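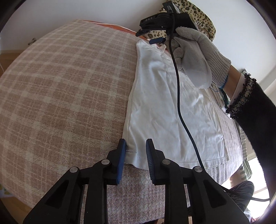 White T-shirt, held at the lower hem.

Cotton shrinkage: what changes in the wash, and what to do about it

Most complaints about shrinkage that reach the Cledgate textile desk concern plain cotton T-shirts. The usual report is that the shirt was the right length in the shop and too short after the second or third wash, while the width stayed much the same or got slightly bigger. This item sets out why that happens, how it is measured, and which parts of it the owner can control. It replaces the shorter note on cotton jersey that ran in the July issue, which dealt only with dryers.

Relaxation shrinkage

Cotton fibre does not get much shorter when it is washed. What changes is the shape of the fabric. A T-shirt is made from single jersey, a knit in which one yarn forms row upon row of loops. During knitting, dyeing and finishing, the fabric is pulled lengthwise through a series of rollers. The loops are drawn long and narrow and are then dried and pressed in that condition. The shirt is cut and sewn from cloth that is holding a stretched shape.

Water swells the cotton yarn and makes it easier for the loops to slide over one another. Once they can move, they go back towards a rounder shape. The fabric becomes shorter and, in many cases, wider. This is called relaxation shrinkage. A large share of it takes place in the first wash, with smaller amounts over the next few. A shirt that has been through five ordinary washes is usually close to its settled length, provided it has been dried the same way each time.

Tumbling adds to the effect. The movement of the drum gives the loops repeated small pushes while they are still damp, and they pack closer than they would on a line. A shirt that has been line dried for a year can therefore lose further length the first time it goes into a dryer. Owners tend to blame the heat. Heat does matter, mainly through drying the yarn past the point where it would stay slightly swollen and loose, but a shirt tumbled on a low setting will also shrink.

Wool behaves differently. Wool fibres carry scales that catch on each other and lock, and the felting that follows cannot be undone. Nothing in this item should be applied to wool.

Twist in the body

A related fault is spirality, where the side seams creep round to the front and back of the body. It comes from twist left in the yarn. Yarn that has been spun in one direction tries to untwist when it is wet, and each loop leans over a little as a result. Across the full length of a shirt the lean becomes visible, and the hem no longer lies square to the seams.

Spirality is decided at the mill. Two-ply yarn reduces it, as does steaming the yarn before knitting. An owner can pull the shirt square while it is damp and press it, and it will stay square until it is next washed. Shirts knitted as a tube with no side seams can twist just as far as seamed ones, but there is less to show it.

Measuring it

Anyone wanting to check a shirt before returning it should measure before the first wash. Without that figure there is very little to discuss with the shop. Lay the shirt on a flat surface, smooth it by hand without stretching it, and let it rest for 10 minutes. Measure the length from the highest point of the shoulder seam, beside the collar, straight down to the hem. Measure the width across the body just under the armholes. Write both down in millimetres.

For percentages it is easier to mark the fabric itself. Put two small stitches in a contrasting thread on the body, one above the other, with a known distance between them, and two more side by side. Stitches are better than pen, as some pens wash out and others never do. After washing and drying, let the shirt rest again and measure between the stitches. Subtract the new distance from the old, divide by the old and multiply by 100.

Avoid placing marks close to a seam or hem. The sewing thread there is often polyester, which hardly moves, and it holds the cotton beside it. This is also why the bottom edge of a shrunken shirt can look wavy: the jersey has shortened at a different rate from the stitching that runs through it.

The test shirts

Lino Russo, of the textile desk, put four new shirts through repeated washing to see how the common labels compared. Two came from Fontana, one from Irkex and one from Hiltard. All were all-cotton jersey in the same labelled size. Each was washed warm with a full load and dried on a rack, and then tumbled once at the end of the series.

The Hiltard shirt, which had the heaviest cloth of the group, lost the least length on the rack. The two Fontana shirts did not match each other, although they were the same style and were bought together. One had finished its movement by the third wash while the other was still getting shorter at the fifth. Differences of this sort are common where shirts have been cut from separate rolls, and they are a good reason not to judge a label on one garment. The Irkex shirt was sold as pre-shrunk. It did better than either Fontana shirt on the rack but lost more than expected in the dryer.

"Pre-shrunk" has a narrower meaning than many buyers assume. It normally means that the cloth has been compacted, which is to say pushed together lengthwise by machine under steam before cutting. Most of the likely movement has been taken out. A small amount remains, and the word on its own says nothing about how much. Where a maker gives a percentage for residual shrinkage, that number is more use than the word.

Washing and drying

For a shirt that already fits closely, cool or warm water and rack drying will keep the length better than any other ordinary method. Dry it flat or over a wide rail. A wet shirt hung by the shoulders is heavy enough to pull itself long, and hangers leave points in the sleeves. Pegs at the hem are better than pegs at the shoulder, though they will leave small marks on light jersey, and the marks come out with an iron.

Spin speed has little effect on final length. A fast spin leaves deeper creases but shortens the time on the rack, and in a humid laundry the shorter time is usually worth having. The first Cledgate trial used a spin of 1000 revolutions per minute throughout and found no pattern that could be put down to the spin alone.

If a dryer must be used, take the shirt out while it is still slightly damp. Pull it gently to length, working from the shoulders to the hem, and leave it flat to finish. This puts back some of the length lost in the drum. The same treatment can be used on a shirt that has already shrunk: wet it fully, roll it in a towel, and ease it out on a flat surface. The result lasts only until the next wash. Soaking in hair conditioner is often recommended as a way to make the stretch permanent. It makes the yarn slippery and the cloth easier to pull, and has no lasting effect on size.

Bleach should be kept off white cotton where length is a concern, for the separate reason that it weakens the fibre. Weak jersey tears at the point where it is pulled, most often along the line of hem stitching. An oxygen-based soaker will deal with the grey colour that builds up on whites, and is much less severe.

Buying for the settled size

A plain method is to allow for a loss in length when choosing the size, and to ignore the width. For compacted cloth allow a couple of centimetres on an adult shirt. For cloth with no claim on the label, allow more, or wash it before deciding whether to have the sleeves or hem altered. Alterations made before the first wash frequently need to be made again.

Cotton and polyester blends move less, in proportion to the polyester. They also pill more readily and hold body odour, and several readers have written to say they would sooner put up with the shrinkage.

The full wash table for the four shirts is held at the textile desk under sheet 1678. Readers who have before and after measurements of their own are asked to send them in, with the fibre content, the label wording and the drying method used. Length and width should be given separately. Figures for shirts that were not measured new cannot be added to the table.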